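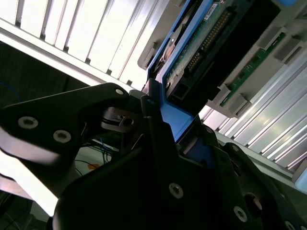 Questions from the Lalodcombe floor about the drive-swapping robots

Will Ella take my job?
No, and we're sorry it took us until March to put that in writing! Ella handles hard drives in their trays, and all 19 technicians on the crew are staying on. What changes is how your shift is divided up (less bending over a chassis, more testing and planning).

What happens to the drives on the night shift?
Ella works through the routine swap list, which runs to 41 drives on a busy night, and leaves anything odd for a person. If a tray sticks or a label can't be read, the ticket goes to the bench queue and one of you picks it up in the morning.

Do I have to learn to program?
Not unless you'd like to. Everyone gets 30 hours of paid training at our Gindale site, mostly on reading the job screen, stopping the arm safely and starting it up again. There's a longer course for the curious, and we'd love to see it full.

Will my pay go down if I do fewer swaps?
It won't. The old per-swap bonus has been folded into your base rate.

Who do I tell if something feels wrong?
Press stop first, always, and then call the Tilahun desk, who would much rather hear from you ten times over nothing at all than miss the one that mattered.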